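**Tooling notes, two-arm cell** (thread)

1/ Spent most of Wednesday on the planner. Both arms share one time base now, so a plan for the left can't drift against the right.

2/ The old setup ran two planners and a lock on the middle of the table. It was safe, but one arm sat waiting most of the time. Hiwot Hailu rewrote it as one problem with 9 collision checks per step.

3/ Replay tool is in the Falier repo. It loads a log, steps through joint states and shows where the planner changed its mind. We have 838 logs indexed. Search by task name works, search by date is still slow.

4/ Perception: sockets are easy, plugs are hard. A white plug on a pale board gives the depth filter very little to hold on to. Gebremedhin Moges is trying edges first, depth second.

5/ Power strip task, both arms in the shared workspace: 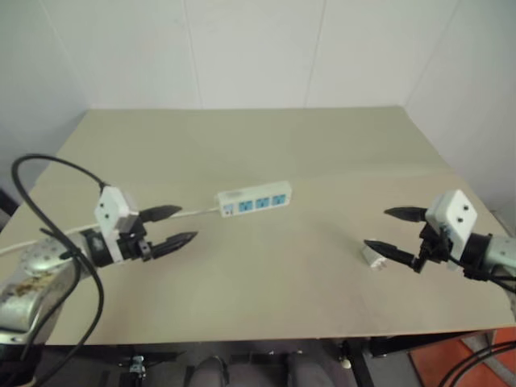
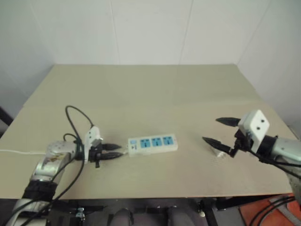 6/ Next is the handoff between grasp and insert. Right now the controller switches modes on a fixed timer - I want it to switch on contact force instead. The timer is 137 ms and I picked it by hand.

7/ If you use the Zetent bindings, pull before you build. The gripper message has a new field and old clients will drop it without a warning.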